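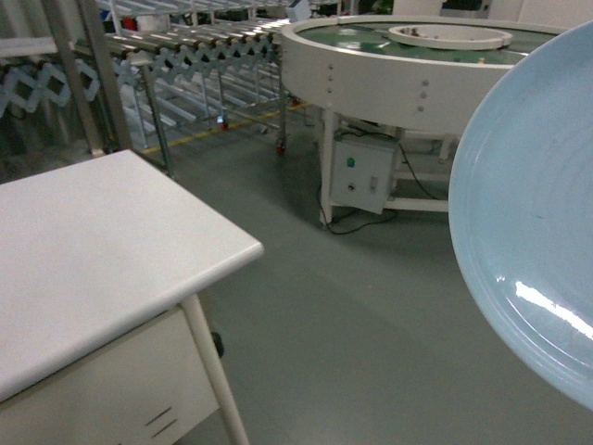

White tabletop with caster, light blue round dish at right.

Overgaard Rental Homes: Return-to-Occupancy Checklist, Burst Pipe and Ceiling Damage
Unit: 131, single story with attic
Prepared for: Stekis Property Services
Inspection started Saturday, 8:40 a.m. Tenant household in temporary lodging.

Result codes: P = pass, F = fail, H = hold pending further work, N = not applicable

Section 1. Water supply

1.1 Main shutoff turns freely and closes fully: P
Comment: Handle replaced. Valve body is original.

1.2 Failed supply line in attic removed and replaced: P
Comment: Copper section over the hall bathroom replaced with PEX. Old fittings left in the attic by the plumber. Remove before insulation goes in.

1.3 Attic lines insulated along full run: F
Comment: Bare pipe for about 24 inches at the north gable vent. Same side of the house as the original break. Do not close the ceiling until corrected.

1.4 Static pressure test, fixtures closed: P
Comment: No drop on the gauge during the test period. Reading written on the plumber's tag at the water heater.

1.5 Water heater restarted, relief valve checked: H
Comment: Gas not yet restored. Recheck after the meter is unlocked.

Section 2. Structure and ceiling

2.1 Ceiling joists over living room sound: H
Comment: 2 joists show dark staining at the bearing end. Probe test showed firm wood on one. The other took the probe easily and needs a sister joist or replacement. Contractor (Guno) to submit the repair method in writing.

2.2 Roof decking replaced where removed: P
Comment: Nail pattern acceptable. Underlayment lapped correctly at the valley.

2.3 Shingles complete, flashing sealed: F
Comment: Vent boot over the laundry closet is split. The tarp is still fastened across it and should stay there until the boot is changed.

2.4 Wet drywall removed to required height: P
Comment: Cut line is uneven in the hall closet but above the moisture line in all rooms.

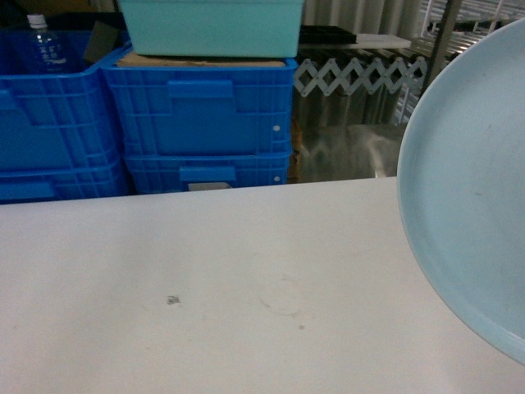 The hall closet cut should be squared before new board is hung. Guno's crew has already priced the closet as a full-height replacement, and that is acceptable if the owner approves the change. The work order number on the quote is 812. Use it on all further paperwork for this room.

Section 3. Drying and moisture

3.1 Wall framing at or below target moisture content: H
Comment: All rooms pass except the back bedroom, exterior wall. Leave one dehumidifier running and retest the bottom plate in three places.

3.2 Subfloor readings taken after floor covering removed: P
Comment: Vinyl in the kitchen was lifted at the corners only. Owner accepts this. Noted here as a limit on the reading.

3.3 Visible growth on framing or sheathing: P
Comment: None seen. The area behind the tub was not accessible.

3.4 Attic insulation, wet material bagged and removed: F
Comment: Bags are still stacked at the hatch and block access to the furnace.

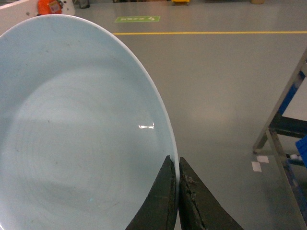
Can the tenant move back into the dry rooms while the back bedroom is still on hold?
Occupancy is approved for the whole unit only. All items in Sections 1 through 4 must read P or N first.

Section 4. Electrical and safety

4.1 Circuits exposed to water tested and labeled: P
Comment: Living room ceiling fixture removed and the box capped. Breaker is tagged off.

4.2 GFCI outlets trip and reset: F
Comment: Kitchen outlet left of the sink trips but does not reset. Replace.

4.3 Smoke alarms present and working: F
Comment: Hall alarm missing. Bedroom alarms sounded on test.

4.4 Exit paths clear: P
Comment: Back door sticks at the head. Plane it after the frame is dry.

Section 5. Tenant property and records

5.1 Damaged contents listed before disposal: H
Comment: List covers beds and the sofa. Closet contents not yet entered. Nothing further goes to the dumpster until the tenant has signed the list.

5.2 Stored items released: N
Comment: Held at Idel Storage under the tenant's own agreement.

5.3 Copy of this form given to tenant: P

Open items for reinspection: 1.3, 1.5, 2.1, 2.3, 3.1, 3.4, 4.2, 4.3, 5.1
Reinspection to be requested by Stekis after the Guno repair method is on file.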